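## 3. Building the hand-held gripper

I should say up front that I'm not a mechanical designer. I do embedded software for a living, and most of what follows was worked out in the evenings at Wirora, the shared workshop where Davina Crichton and I both have a bench. The tool went through four versions before I was happy to collect anything with it (the first one fell apart in my hand, so I'm only half counting it). We call the current one Misach, and all the results in Section 5 come from that version.

### 3.1 Fingers and housing

The idea is simple enough: you hold the gripper, you squeeze, the fingers close, and a camera on the tool watches the whole thing from up close. If the same fingers and the same camera later go on an arm, the arm should see more or less what you saw. That's the hope, anyway, and plenty of people with real labs have gone down this road before me. What I wanted to know was how far it could go with a 3D printer, a drawer of hardware and a pretty small budget.

Our housing is dark and rounded, mostly to be kind to the wrist. Davina redrew the inside of it three times to get the linkage to move freely, and the third drawing is the one in the repository. The fingers are dark pads, wide and flat, and they look nothing like the slim tips I started with. Slim tips were great on pens and hopeless on anything with a rounded side! I'd squeeze, the object would roll, and that was another take in the bin. The wide pads cost us some precision on small parts, and I'd make the same trade again.

Finger travel is 90 mm fully open. Babatunde Jibrin wanted more, and he's probably right, but every extra bit of opening made the grip harder to squeeze for people with smaller hands, me included.

### 3.2 Choosing the objects

We recorded with 22 household objects, all borrowed from the kitchen and the bench at Wirora. I tried to avoid the usual blocks and cups. Half of what I'd like an arm to do at home is boring stuff like shifting chargers and extension leads out of the way, so those went in early, and they gave us the most trouble of anything on the list.

The power strip in Figure 1 is a good case. It's white, with three outlets and a round button below each one, and we laid it on a white table, so there isn't much contrast for a vision model to hang on to. It's also long, which means you have to decide where along its length to grab it, and two people will pick two different spots. I told everyone to bring the fingers in open, one on either side, and only then close.
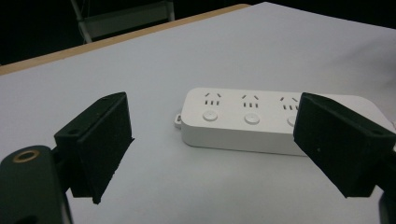 **Figure 1.** A white power strip between the open fingers of the Misach gripper, as seen by the tool's camera. The right finger hides part of the third outlet and its button.

Getting people to slow down was the hard part. Taras Holovko, who has very quick hands, finished his first batch in no time, and I had to throw out 37 of his takes for motion blur. Once he got into the habit of pausing with the fingers open before the squeeze, his recordings were some of the cleanest we had. I later added that pause to the instructions for everyone, and I wish I'd done it in March when we started.

After cleaning we kept 1165 takes. Each one runs from the first movement toward the object until it's set down again. I cut them by hand, in a script Forough Rahimi wrote over a weekend, and she has my lasting thanks for the keyboard shortcuts.

### 3.3 What the camera misses

The fingers get in the way, plain and simple. With the camera this close, a pad can cover the end of a long object exactly when you'd like to know where that end is. I tried a higher mount, which helped a bit, but then the tool kept bumping into shelves and I went back to the lower one. A second camera would be the proper fix. We left it out for cost, and also because syncing two cheap cameras is a project all by itself, one I've started twice and given up on twice.

The near parts of the fingers also come out a little soft. I haven't corrected for this anywhere, and the training code in Section 4 takes the recordings as they are.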